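# Stustmont bench kitting station, three-finger version

Reviewed after 26 working days on the service-parts bench at Drarlow. Purchased, not loaned. We pack repair kits for pump controllers: seals, a connector, a bag of fasteners, a bracket, sometimes a small circuit board in a static bag. Volumes are low and the kit contents change often, so this is a review of the station in mixed work. Anyone running a single part number all day should read it with that in mind.

## What was ordered

The station is a tabletop arm with a three-finger gripper, a controller, and the kitting software. Tables, trays and bins are left to the buyer. Ours stands on an ordinary white worktable. Integration was done by Espinoza, a small firm in Drurnport, and Deisy Espinoza did most of the on-site work herself. The station was picking from trays by the second afternoon. It was another week before we let it do so without an operator in the next chair.

The two-finger version costs less. We tried it at the integrator's shop and rejected it on the fastener bags, which it pinched at one point and let swing. Three contact points hold a bag well enough to place it in a bin with the label facing up, and our checkers need to read the label.

## Picking

Average time from tray to bin is 5 seconds for rigid parts. Bags take longer because the gripper slows for the last part of the approach. That slowdown is adjustable. We moved it toward the fast end, saw bags landing on their edges, and put it back where it had been.

Over the review period the station logged 1758 completed kits. Rejects at the check bench numbered 31. Zuweira Agbenyega, who runs the check bench, sorted them by cause:

- Missing fastener bag. The most common cause, usually two bags stuck together in the tray and both lifted, then one dropped during the move.
- Wrong bracket. All from one shift, traced to a tray loaded with the previous revision. The arm did what it was told.
- Label face down. Acceptable to the customer, not acceptable to us.
- Board bag creased. Two kits. The boards tested fine and the bags were replaced.

The hand-packed reject rate for the same kits was slightly better on labels and worse on missing parts. The overall difference is small enough that I would not buy the station for quality alone.

## Gripper

The finger linkages run on silver pins and have stayed tight. There was no measurable play at the end of the period that was not there at the start. The fingers open wider than the tray sections we began with, and in the first week the outer finger caught the tray wall on nearly every corner pick. The fix was a shallower tray with rounded edges, set at an angle to the table. Straight trays parallel to the table edge look neater and work worse, at least with the arm mounted where ours is.

The finger pads wear. Stustmont sells them in sets only, although one pad takes most of the load and goes first. Changing a set needs a small hex driver and a steady hand. The manual shows the procedure with the gripper removed from the wrist. It can be done with the gripper in place, and Brayan Chambi has done it that way every time since the first.

The joint indicator is a small green light, easy to see from the operator's chair and hard to see from the aisle. A status light on a pole is an option. Order it. We ordered it late, and in the meantime people walked over to the table several times an hour to find out whether the arm was paused or thinking.

## Software

The kit editor is good. A new kit takes a few minutes if the parts are already in the library. The library is the weak point: every part needs a grasp defined by hand, and the simulator is optimistic about bags. Expect to test each soft part at the table.

Recovery after a stop is poor. If a pick fails and the arm stops partway through a kit, the software offers to resume or discard. Resume assumes that everything already placed is still in the bin. If the operator has taken a part out to look at it, the software has no way of knowing, and the kit goes out short. We wrote a rule for this: if anyone has reached into the bin, discard and start over. The rule costs parts handling but has held.

Logging is complete and exports cleanly. The screens can be set to show output by operator name. More on that below.

## Work at the bench

Before the station, kitting was done by whoever was free, standing, with a printed list. Three people could do it and two of them liked it. Phúc Cao had been doing most of the volume and knew by feel when a seal was from the wrong batch. That knowledge is not in the library. For the first two weeks he was assigned to tend the arm, which meant loading trays and clearing stops. He described it to me as being paid to wait, and the log supports him. Stops came often enough that he could not start anything else and seldom enough that he had little to do.

We changed the arrangement. Tray loading is now done as one block in the morning and one after lunch, and the tending is combined with incoming inspection at the next table. The seal check moved there too, before the parts reach the tray. It now catches bad batches earlier than it used to. The reverse side is that inspection work gets interrupted, and an inspector who is called away in the middle of a lot has to find the place again. A paper marker strip solved most of this.

Physical effects are mixed. There is less standing and less reaching, and the two people with wrist complaints have reported fewer. There is more sitting, and the stops encourage people to sit close to the table with their attention on the arm. Chairs need to stay clear of the working area. The floor already had a yellow line and we used it as a reference in training, but the line was painted for other purposes and does not match the reach of the arm. A proper marked boundary should be part of the installation quote. It was not part of ours.

Noise is low. Conversation at normal volume is possible beside the arm, which was not true of the bagging machine that used to be in that corner.

On the output-by-name screen: Stustmont ships it switched on. Percy Arango, the shift lead, asked for it to be switched off on the first Wednesday and I agreed. The number it shows depends mainly on which kits are queued and how the tray was loaded by the previous person. It says very little about the operator whose name is beside it. Buyers should settle this before installation and tell people what was decided. We did it afterward, and for several days people logged in under one shared account to avoid being counted, which made the early log useless for finding training problems.

Training took half a day per person for normal operation. Editing grasps takes longer to learn and is better taught to people who have packed the kits by hand. Brayan and Phúc both do it now. The pay grade for that task was reviewed and raised, after some discussion, and I would advise having the discussion before the purchase order goes out. No hours were cut at our site. The station took over the least-wanted part of the overtime, and two people who relied on that overtime noticed it in their pay. That is a real cost and it does not appear in the supplier's savings sheet.

## Installation notes

- Cable routing gets no attention in the manual. Allow for floor covers or an overhead drop, and check where the floor outlets are before deciding where the table goes.
- Glossy tabletops reflect the overhead lights and any low sun. We had false part detections late in the afternoon until the blinds on that side were lowered.
- A blue tray gave better part contrast than the gray ones supplied by our usual vendor. Black parts were the exception.
- The bin should sit at the edge of the table where a person can take it away from outside the reach of the arm. It needs a stop behind it, or it creeps.
- Keep loose clothing off chairs near the casters. Lanyards get tucked in or taken off before anyone reaches over the table.

## Support

Two calls to Stustmont. The first, about the resume behavior, was answered the same day with a clear statement that it works as designed. The second, about the pads, was answered after a reminder. Espinoza handled everything else and was consistently quicker. Buyers without a local integrator should allow for that.

## Assessment

Good: grip on soft bags, kit editor, noise, log export, tight linkages.

Poor: resume after a stop, pads sold only in sets, grasp library effort, screen defaults.

The station suits a bench with frequent kit changes, moderate volume, and people nearby who have other useful work to do between stops. It suits a bench badly if the plan is to seat one person next to it for a full shift. The payback figure we were given assumed the second arrangement – one tender, no other duties – and we would have reached it faster that way, with a worse job at the end of it.

We are keeping the unit. A second one is under discussion for the returns area, where parts arrive in no fixed order and the grasp library would need considerable work before the arm could be left to run.

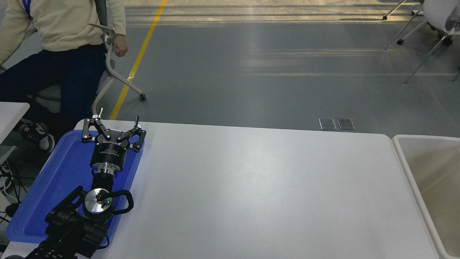
If the second unit is approved, tending will be combined with returns inspection from the first day, the name screen will be off at delivery, and the order will include the status light and two spare pad sets.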